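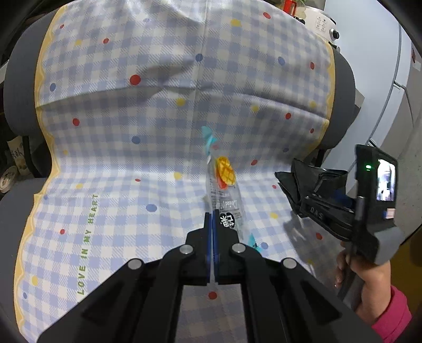
受け渡しで落ちる袋　両手把持モデルの不具合を記録側までさかのぼる

6月、ドリリス（Drillis）の評価室で、双腕ロボットが乾物の小袋を続けて落とした。右腕が座面から袋を取り上げ、左腕に渡す。その受け渡しの途中で、右の指が開いても左の指がまだ閉じきっていない。袋は二本の腕の間をすり抜け、座面の縫い目のあたりに落ちる。把持そのものには問題がなく、右腕が袋を取り上げるところまではほとんど失敗しなかった。

落下だけであれば、評価表に失敗と書いて次の試行に移る種類の出来事である。調査が始まったのは火曜日の午後に起きた別の事象がきっかけだった。落ちた袋を拾おうとしたサルマ・ゴネイムの手袋の先を、遅れて閉じた左の指が挟んだ。指は力制限の範囲内で止まり、けがはなかった。ただし、非常停止は押されておらず、腕は「動作継続中」の状態にあった。評価室は当日の残りの試行を中止し、同じモデルを積んだ機体をすべて停止した。

プロジェクト名はブリロマリ（Brilomari）という。日用品を片付ける動作を、人が手持ちグリッパで実演したデータから学習させる計画である。ロボット本体を使わずに済むため、収集場所は選ばない。室内の棚や机のほか、車両や椅子の座面も対象に入っている。柔らかい面の上では物が沈み、傾き、布のしわに引っかかる。硬い机の上で集めたデータだけで学習したモデルは、こうした面で指を下ろす深さを誤りやすい。座面の収集は、その穴を埋めるために追加された工程だった。

対象物には薄いフィルムの袋が多い。つかむ位置によって中身が片側に寄り、重心が変わる。指で強く挟むと袋の口側が膨らみ、弱ければ滑る。実演者は手元の感触でこれを調整しているが、記録に残るのは映像と、グリッパの位置姿勢と、指の開度である。力は直接には測っていない。指がいつ、どれだけ閉じたかという開度の時系列が、把持の強さを推定する主な手がかりになる。

したがって開度の時刻がずれると影響は大きい。

最初に疑われたのは制御側だった。ロボットの統合を担当するジュンハオ・ウェイは、左腕の指の駆動系を点検した。指令を受けてから指が動き始めるまでの遅れ、歯車のがた、指先パッドの摩耗を順に測ったが、いずれも左右で差がなかった。左右の指を付け替えても、遅れるのは左だった。次に通信経路を入れ替えたが、結果は同じである。指令値の記録を見ると、左の指を閉じる指令が、そもそも遅れて出ていた。モデルは左手を遅く閉じるよう出力しており、機体はその通りに動いていた。

モデルがそう出力する以上、学習データに原因がある可能性が高い。ウェイは調査を収集側に引き渡した。

引き継いだエルジュビェタ・フミェレフスカは、映像から指の動きを読み取り、記録された開度と突き合わせた。指が物に触れた瞬間は映像で判別できる。その時点で開度の変化が止まっていなければ、二つの時刻は合っていない。右手側の記録では両者が一致した。左手側では、一致するものと、開度が映像より遅れているものが混在していた。遅れているものを集めると、ずれはどれも87ミリ秒だった。

ばらつきがないことが手がかりになった。時計の進み方の違いによるずれであれば、収録時間が長くなるほど広がる。無線の混雑であれば不規則に揺れる。一定値で固定されているなら、経路のどこかに決まった長さの遅延が挿入されていると考えるのが自然である。

フミェレフスカが行き着いたのは、開度センサ基板の平滑化フィルタだった。基板の初期設定ではフィルタが有効で、収録ソフトは起動時にこれを無効にする命令を送る。左手用の基板は、途中で電源が入り直すと初期設定に戻る。収録ソフトは基板が再接続されたことを検知して記録を再開するが、フィルタを無効にする命令は再送しない。右手用は基板の版が新しく、設定を不揮発メモリに保存していた。電池交換を挟んでも右手側だけが正常だったのは、このためである。

電池交換は一日に何度かある。手順書には「交換後、画面に映像が戻ったことを確認して続行する」と書かれていた。映像と開度は別の基板が扱っており、映像が戻っても開度の遅延については何も確かめられない。実演者は手順書に従っていた。

同期の検査がなかったわけではない。一日の最初に、両手のグリッパを同時に開閉し、記録の差が20ミリ秒以内であることを確かめる決まりになっていた。この検査は電源投入から最初の一回だけ行われ、検査中に電池を交換することはない。不具合の条件が成立するのは、必ず検査の後になる。検査の記録はすべて合格だった。

座面の工程で集めた両手の収録は2,470件あり、そのうち1,159件で左手の開度に遅れが見つかった。半数に少し届かない。収集を受託していたベンムサ（Benmoussa）の現場では、午前の収録はほぼ正常で、午後に遅れたものが偏っていた。電池の持ちと符合する。机上の工程では給電ケーブルをつないだまま収録していたため、該当するものは出なかった。

この偏りは、評価の結果が読みにくかった理由も説明する。モデルは、正しい時刻で閉じる左手と遅れて閉じる左手の両方を学んでいた。机の上で試すと受け渡しは成功しやすく、座面の上で試すと失敗しやすい。評価室では当初、座面の柔らかさによる姿勢の誤差が原因だと解釈していた。座面に板を敷いて試せば切り分けられたはずだが、その試験は計画に入っていなかった。

学習担当のケンザ・ザキは、遅れのある収録について開度の時刻を87ミリ秒前にずらし、モデルを学習し直した。ただし、時刻の移動で戻るのは遅延だけである。フィルタは同時に波形をなまらせており、指が触れた直後の細かな閉じ直しは消えている。薄い袋を扱う場面では、その閉じ直しに意味がある。ザキは補正したデータを受け渡しの学習には使い、つかみ始めの学習からは外した。元のファイルは上書きせず、補正の有無を示す項目を収録ごとに加えている。

補正後のモデルでは、座面の上でも左の指を閉じる指令が右の指を開く指令より先に出るようになった。執筆時点で評価は続いており、成功率は公表されていない。袋の口側をつかんだ場合の失敗は残っている。こちらは時刻のずれとは別の問題として扱われている。

安全面の検討は、ハテム・エルファシがまとめた。報告書は、挟み込みの直接の要因を二つに分けている。一つは、物を落とした後も左腕が把持動作を続けたこと。もう一つは、動作継続中の可動範囲に人の手が入ったことである。データの遅れは落下の回数を増やし、人が手を伸ばす機会を増やした。しかし遅れがなくても、落下は一定の頻度で起きる。エルファシは、データの修正だけで安全上の項目を閉じることを認めなかった。

機体側の変更は次のように行われた。受け渡しの区間で、右の指が開いた後に左の指の間に物が検出されない場合、左の指は閉じる動作を中断して停止する。検出には指の開度と駆動電流を使い、映像は使わない。加えて、試行の途中で物を拾うときは保持停止ボタンを押し、表示灯が切り替わってから手を入れることとした。従来の規則にも停止の指示はあったが、対象は「試行の終了時」と書かれており、落下した時点が終了に当たるかどうかは読む人によって違った。ゴネイムは、腕の動きが鈍ったので終了したと判断したと報告書の中で述べている。

収録ソフトは、基板の再接続を検知するたびに設定を送り直し、読み戻して一致を確かめるように改められた。一致しなければ記録を開始できない。電池交換後の開閉検査も手順に加わった。現場からは作業の流れが途切れるという意見が出ており、ベンムサは交換の頻度を下げるため、容量の大きい電池を試している。

残る課題は、過去の収録の扱いである。ブリロマリのデータの一部は、フキエル（Fukier）が進める別の把持研究にも渡っている。そちらは片手の動作だけを使っており、左右の差が表面に出ることはない。それでも左手用のグリッパで集めた収録には、同じ遅れが含まれている可能性がある。ドリリスは判定用のプログラムを送り、照合を依頼した。接触の瞬間が物の陰に隠れて映像から読み取れない収録については判定ができず、当面は「未確認」の区分に置かれる。

左手用の旧版基板は順次交換される予定で、交換が済むまで、該当するグリッパは給電ケーブルをつないだ状態でのみ使用される。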